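Keltaddale Parish Records – Frequently Asked Questions

What does the records office hold?
Births, marriages and burials for the parish, plus farm rolls, school registers and the letter books of the Lindqvist sawmill. There are 300 bound volumes and almost 3,000 loose items. The sawmill letters are only partly indexed.

Can I visit in person?
Yes. The reading room seats eight and places have to be booked. Email or call with the volume you want to see. If you don't know the volume, give us a surname and a farm name and we will look it up before you arrive.

What should I bring?
A photo ID and a pencil. Pens stay in the lockers, along with bags and coats. Laptops and phones are fine as long as the sound is off.

Do you charge for searches?
The first two names are free. After that we charge a flat fee per name, whether or not we find an entry. The fee list is on the Contact page.

I found my family under a different spelling. Is that a mistake?
Probably not. Clerks wrote what they heard, and one household can turn up under several spellings in the same decade. Try Wallin, Vallin and Walin before giving up. We don't correct the originals, but we do add a cross-reference if you send us one with the volume and page.

Why did my great-grandfather's last name change?
Many families in the parish used patronymics and later took a fixed name, often from a farm. Ronora and Zelent were both farms first. Gudrun Wallin's booklet on farm names covers this and can be read at the desk.

Can I take photographs of the pages?
Yes, without flash. The two oldest burial registers are the exception – staff will photograph those for you.

Can I get a certified copy?
Only for entries in the parish registers. Margit Åberg signs these and they go out by regular mail. School registers and sawmill papers can be copied but not certified.
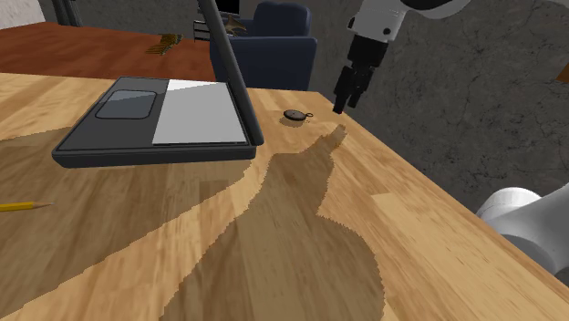
Keltaddale, 14th March

Using the online index

The index can now be searched from home. It covers marriages and burials. Births are being typed up by Trygve Eklund and should follow in August.

Do I need an account?
No. You only need one to save searches.

Why are there no page scans?
The index gives names, dates and volume numbers only. Order a copy if you want the full entry.

My search came back empty. What now?
Leave the first name blank and widen the years. If that fails, write to Idun Lundgren at the records desk and include what you already tried.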